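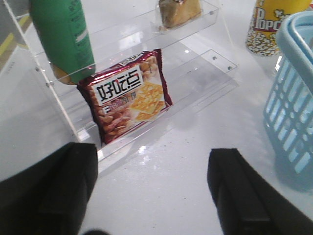
Stop buying bigger snack racks

Clear acrylic, stepped shelves, little metal screws. Everyone's got one now. Office kitchens, salons, the front desk at the tyre place. I like them. I've put one up myself. But people ruin them by cramming them full, and I will die on this hill.

A rack has one job: let a person see what there is. One red packet of crackers standing up on a tier, front facing out, gets eaten. Nine packets jammed in sideways get ignored until August and then binned. I've watched it happen at Stedgate, where I do the tea room. We spent 89 quid on a huge rack from Dravlow and it was a graveyard inside a month. Crumbs in every corner. Bottles at the front, crisps behind, biscuits nobody knew we had.

So I went back to the small one. Drinks on it, yes, but with room round them. 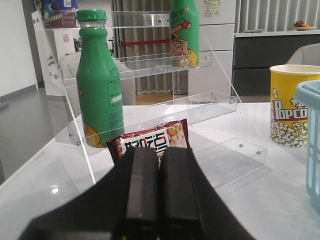

An empty bottom shelf is fine. Leave it. People see a gap and panic, they want to fill it with sachets. Dont. That gap is where a hand goes.

Ewan Mowat, who orders for the Coughlan building, tells me I'm being precious and that a full shelf looks generous. It looks like a stockroom, Ewan. He gets through nearly 600 packets a year and I'd love to know how many go stale.

And lay-flat packets on the table in front, no. Stand them up or put them in a basket. Flat means someone picked it up and thought better of it, at least that's how it reads to the next person along, and they wont touch it either.

Clear plastic shows every fingerprint too so wipe the thing. Takes 2 minutes. Anyway, kettle's on, got to go, more on mugs next time becuase I have views.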